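Hardware Practicum, Unit 5: Getting Into the Chassis and Out Again
Handout for the Tukley lab section
Prepared by Gebhard Ammann, with corrections by Tia Rudd, who found more of them than I would have liked

Before you come to lab

Read the service guide for your unit. I mean the guide itself, and I mean before. Every term a few people arrive having read the first page and the warranty statement, and they spend the session learning what a cover interlock is by the traditional method.

Wear short sleeves or sleeves that stay rolled. Take off rings and anything that dangles. Lanyards go in the bag. Wrist straps are in the drawer under the bench and should be clipped to bare metal on the chassis, which excludes paint, plastic, and your neighbor.

5.1 What we are looking at

The practice units are retired machines bought from Crabtree, a surplus dealer in Dilley with a large warehouse and a small vocabulary ("as is"). They came out of working racks, so expect scratches and the occasional label for a department that has since been reorganized. They were sold as one model. Compare yours with your neighbor's before you believe that.

For this unit, sort what you find inside into four groups:

Sheet metal. Panels, rails, brackets. It holds everything else where it belongs and directs the air. It also has edges, which you will meet.

Carriers and trays. Molded plastic or stamped metal that holds a part so you can handle it without touching it.

Boards and cards. Usually green, always more fragile than they look. Handle by the edges. Gold contacts are not a handle.

Retention. Latches, levers, clips, screws, hinged arms. Most of your lab time goes here, and most of our spare parts budget goes here after it.

5.2 Reading the colors

Manufacturers often color the places where fingers are supposed to go. The color varies from one maker to the next, and some use one color for parts that can come out while the machine is running and another for parts that can't. Look up yours. Do not carry a rule over from the last machine you worked on, or from a video.

Once you know the code, trust it. A colored tab is the closest thing you will get to an invitation. A bare gray piece that happens to be the right size for your thumb may be a rib, a stop, or the corner of something expensive.

Notice how much of the view below is silver, gray, or green, and then find the blue latch at the end of the long handle. Before you touch anything like it, work out which way it is meant to travel and what it would run into on the way. There is a metal bracket arm close by and a circuit card standing upright near the tray, and neither will move over out of politeness.

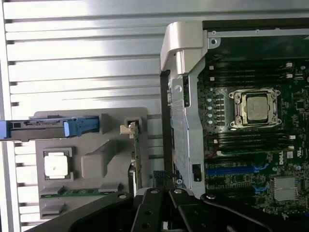 5.3 Opening a latch

1. Power down, pull both cords if there are two, and wait the time given in your guide. Fans stopping is not the same as the machine being off.

2. Clip on.

3. Find the latch and say out loud which way it goes. Your partner agrees or disagrees. If you disagree, the guide wins.

4. Check for cables in the path. Short black ones against dark metal are the ones people miss. Move a cable by its connector, never by its middle.

5. Press or pull with one finger. If one finger is not enough, stop. There is a second catch, or a screw, or you are pulling on the hinge.

6. Let the lever do the work all the way to the end of its travel. Halfway is where contacts get bent.

7. Set the part on the mat, contacts up, and write down which slot it came from. You will remember the slot perfectly until the second part comes out.

5.4 Closing it up

Reverse the steps, with one difference: a part should be seated before the latch closes. The latch finishes the last little bit. It is not a ram. If the lever stands proud when you think you're done, you aren't done.

Small screws go in the lidded tray with a note. Please don't use the lid of your coffee. (See last December, about which Tia has agreed to stop speaking.)

5.5 On breaking things

A replacement latch from Helleo costs 7 dollars. A replacement board, when one can be had, is 1,999. Both tend to fail from the same gesture, made with the same confidence. Report anything broken on the sheet by the door. There's no grade penalty for a reported break. There is a considerable one for a part that has been balanced back in place for the next group to discover.

To hand in

A labeled sketch of one latch on your own unit, with an arrow for its direction of travel and a note on what it clears. Drawing skill is not assessed, as my own board work should make plain.

Your slot list from step 7, legible.

One paragraph on a place where you stopped at step 5, and what was holding the part. If you never had to stop, describe the latch you would redesign, and how.

Reading for Unit 6: the airflow chapter, through page 86. Skip the section on rack doors, which covers a kind we don't have.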